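## Chapter 6: Cleaning Surfaces in the Food Business

In May, a small bakery in Sandbridge failed a routine inspection. The floors had been mopped and the ovens were in good order. The inspector's report dealt almost entirely with the work tables. Samina Lashari, the owner, had them wiped down after every shift, but with the same cloth and the same bucket of water.

This chapter is about the difference between cleaning and sanitizing. Cleaning removes dirt, grease and food scraps. Sanitizing lowers the number of germs on a surface that has already been cleaned. The order matters – a sanitizer works poorly through a layer of grease. 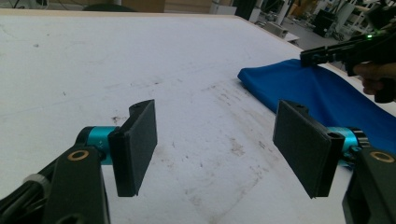 *Figure 6.1 A white tabletop with smudges, scuffs and brownish stains.*

Stains and germs are separate problems. A stained surface may be sanitary, and a spotless one may not be. Inspectors look for marks anyway, as scratches and worn spots can hold food where a cloth does not reach.

Sanitizer strength is given in parts per million (ppm). In the exercises for this chapter you will mix a 200 ppm solution, test it with a paper strip, and then work out how much concentrate is needed for a larger batch.

### Key terms

- **Soil:** any unwanted matter on a surface
- **Residue:** what remains after a cleaner has dried
- **Contact time:** how long a sanitizer must stay wet on the surface

### 6.1 Choosing a Cleaner

Most kitchen soils are either fatty or mineral. Fatty soils call for an alkaline cleaner. Mineral soils, such as the scale left by hard water, call for an acid one – never mix the two.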